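We use cookies to remember your settings. Accept | Manage

Visit report: Lomden tile works
Nawal Morsy

The Lomden works opened its floor tile line to outside visitors for one afternoon. I attended for the section on drying and firing. Calska owns the site and runs two roller kilns, of which one was in production.

Body preparation takes place at the north end. Clay, feldspar and sand are wet milled, sieved and spray dried to a powder, then held in silos for a day before pressing. The press operators check powder moisture at each change of silo. A sample is weighed, dried and weighed again, and the result is written on a board beside the press as well as entered in the system. 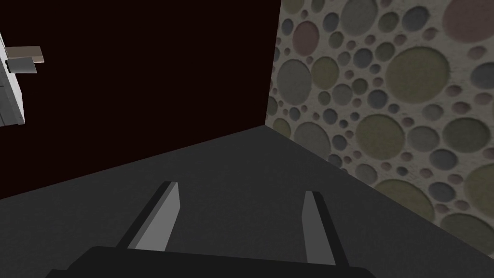 Pressed tiles pass through a vertical dryer before glazing. Edge cracking had been a problem on the larger format until April, when the first dryer zone was set cooler and the cycle lengthened. The shift log lists 2144 tiles rejected for cracks in the month before the change and 210 in the month after. I asked whether the powder had also changed. It had, slightly, with a new sand from Mousavi, so the two effects cannot be separated on these figures.

Glaze is applied by a bell over the moving line. Density is checked by hand with a fixed-volume cup. The matt greys in the Nuvetti range need a heavier coat than the gloss whites and show pinholes more readily if the tile enters too warm.

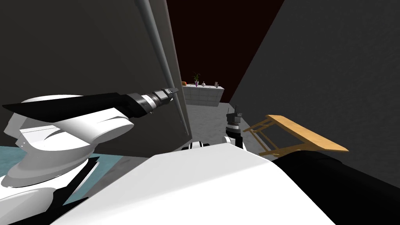 White arm and grey wall panel, Lomden visit.

Firing was the most useful part. Each kiln has its own curve, and the cooling zone is held back through the quartz change to avoid dunting. Size is measured at the exit and tiles are sorted by calibre before boxing. Flatness is read across both diagonals.

Points to follow up: the calibre limits for the larger format, and whether kiln waste is returned to the body or sold. The second question was not answered on the day. Parking is by the weighbridge and safety shoes are required.

Last updated: August 2022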